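The Long Way Round to a Pair of Socks

Dineo Moodley learned to knit at the kitchen table in Fasthorpe, from a grandmother who did not believe in patterns and who would unravel a whole evening's work if she didn't care for the look of the heel. "She never said a word," Dineo remembers, laughing. "She'd pick it up, turn it over, and pull. And you'd sit there watching it all go back into a ball, and then she'd hand you the ball and put the kettle on."

We met at her shop, Hurine, on a warm morning when most people would be thinking of anything but wool. She had the back door propped open and a glass of iced tea waiting for me, and it took a good while to get to my first question, because a customer came in wanting buttons and stayed to talk about her sister's new porch. That is how things go at Hurine, and I can't say I minded.

The shop opened in March, after 10 years of Dineo selling at markets up and down the county. It carries yarn, needles, some very good scissors, and a shelf of finished socks that empties faster than she can fill it. Her part-time helper, Xolani Ngcobo, does the mending, and he is the one people drive over from Cidby to see.

"I didn't set out to be a sock man," Xolani told me, pulling up a stool with somebody's cardigan still over his arm. "I was fixing my own because I'm hard on the heels. Then I fixed my brother's, and his wife's, and the neighbor's, and one day Dineo saw me on the bus with a darning egg in my hand and sat right down next to me."

He charges five dollars a heel, and he'll turn down a job if he thinks the sock has had its day. Wool he loves. Cotton he puts up with. "If it's thin all the way around, I'd be sewing air to air," he said. "I'll tell you so, and I'll show you where you can still get some use out of the leg. They make fine wrist warmers, you know."

I asked Dineo what she would tell a person who wants to begin, and she was off before I'd finished the sentence (I have 40 lines of notes on needles alone). The short of it is to start with a plain sock in a light color, where you can see every stitch, and to make both before you decide whether you like it. "Everybody makes one," she said. "The drawers of this town are full of ones! Cast on the second the same night you finish the first, even if it's only a single round, and then it's waiting for you in the morning."

She is just as firm about washing. Lukewarm water, a little mild soap, no wringing. Roll them in a towel and press, then lay them out and coax the toes and cuffs back into shape with your fingers. "My grandmother did hers on the table, side by side, and you weren't to set your cup down anywhere near them."
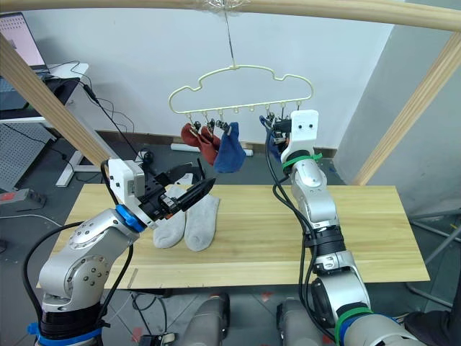
What Comes Next

There is a class starting in the fall, in the room over the old Joubert bakery, and Dineo has already had to find more chairs. She'll teach the knitting and Xolani will take the last session for darning, which he is nervous about, having never stood up in front of a group in his life. "I'll sit down," he decided, while I was putting on my jacket. "If I'm sitting and they're sitting, it's the same as the bus."

Dineo walked me to the door and pressed a small ball of oatmeal-colored wool into my hand, with instructions to come back when I'd turned a heel. I've cast on twice since then and pulled it out twice. I'm told the kettle is the important part.

Contact us | © 2023 Fasthorpe neighborhood pages | Back to top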